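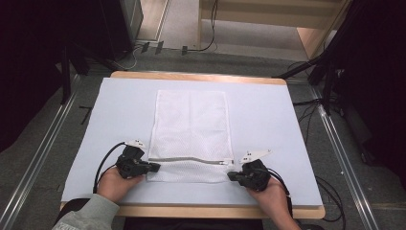 A white mesh laundry bag with a zip along one end.

A laundry bag, also called a wash bag or delicates bag, is a cloth or mesh pouch that holds clothes while they go through a washing machine. It is sold mainly for underwear, tights, knitwear and baby socks. Makers say it prevents snagging, stretching and pilling, though the evidence for most of these claims is thin.

Claims and testing

The best supported claim is the dullest: small items kept in a closed bag do not get lost behind the drum seal. Claims about longer garment life rest largely on trials paid for by sellers. A leaflet from the supplier Dultell promised "up to 100 extra washes" but did not say what the garments were compared with. Mieke Dijkstra washed 128 pairs of tights at Drullcombe and found fewer snags in the bagged ones, but no clear difference in stretching. Daichi Noguchi has argued that her loads were far smaller than those of a normal household - a fair objection, and one the study does not answer.

Drawbacks

Overfilled bags rinse badly and may leave powder in the folds. Cheap zips can open during the spin, and a loose pull may scratch the door glass. The term "fine mesh" has no agreed meaning in the trade.

See also: Washing machine; Hand washing; Hosiery

Last edited 2019-04-06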